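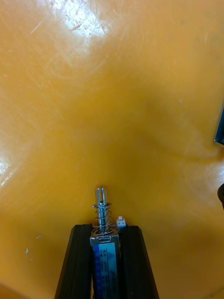
Tzu-hsuan Yip은 시범 데이터가 200개만 넘으면 로봇이 알아서 배울 거라던 말을 이제 안 믿는다고 했다. 첫 주에 그 숫자를 넘겼는데 학습된 모델은 부품 옆 허공만 열심히 집더란다. 그래서 다시 모으기 시작했고, 내가 Brumdale 작업실에 들른 2018년 8월 9일 아침 기준으로 1424개가 쌓여 있었다. 와, 많다 싶었는데 본인은 아직 멀었다는 표정이었다.

Fultus가 Custley와 같이 하는 이 작업은 작은 전기 부품을 집고 옮기는 동작을 사람이 직접 조종해서 보여 주고, 손목 카메라 영상과 팔의 움직임을 한꺼번에 저장하는 일이다. 요즘 차례는 푸시풀 솔레노이드다. 플런저에 스프링이 감겨 있고 몸통에는 파란 라벨이 붙은 조그만 녀석인데, 두 손가락 사이에 세로로 물리는 자세도 수집 목록에 들어 있다. 은색 금속이라 반사가 심하고, 주황색 바닥도 빛을 받으면 허옇게 뜨는 데가 생긴다. 나는 그런 영상은 버리는 줄 알았는데(깨끗한 게 좋은 거 아닌가?) 오히려 일부러 남긴다고 한다. 나중에 현장에 가면 조명이 더 엉망일 테니까.

나도 조종기를 잡아 봤다. 솔직히 게임 좀 한다고 자신 있었는데 웬걸, 세 번 해서 세 번 다 실패! 위에서 내려갈 때 각도를 맞추는 게 생각보다 훨씬 까다롭고, 조금만 급하게 움직여도 기록이 지저분해진다. 내 실패 기록은 지우지 않고 '실패' 표시를 달아 따로 보관한다는데, 어딘가에서 내 이름 없는 흑역사가 학습에 쓰일지도 모른다고 생각하니 좀 웃겼다.

조종하는 사람은 모두 16명이고 교대로 들어온다. 손버릇이 다 달라서 어떤 사람은 한 번에 쑥 내려가고, 어떤 사람은 바로 위에서 한참 뜸을 들인다. 이걸 하나로 통일할지 그냥 둘지를 두고 팀 안에서도 의견이 갈리는 모양이다. Yip은 그냥 두자는 쪽이다. 다만 중간에 멈춰서 딴생각한 구간은 잘라 낸다고 한다. 그걸 그대로 넣었더니 로봇까지 멍하니 서 있는 버릇이 들었다나.

다음 부품은 아직 정하는 중이고, 정리 도구는 Kim이라는 이름의 자체 프로그램을 쓴다. 왜 이름이 그거냐고 물어봤는데 끝까지 안 알려 줬다. 모은 자료 일부는 12월에 공개할 계획이고, 그 전에 라벨 표기부터 전부 다시 확인한다고 한다. 공개되면 나도 받아서 좀 들여다볼 생각이다.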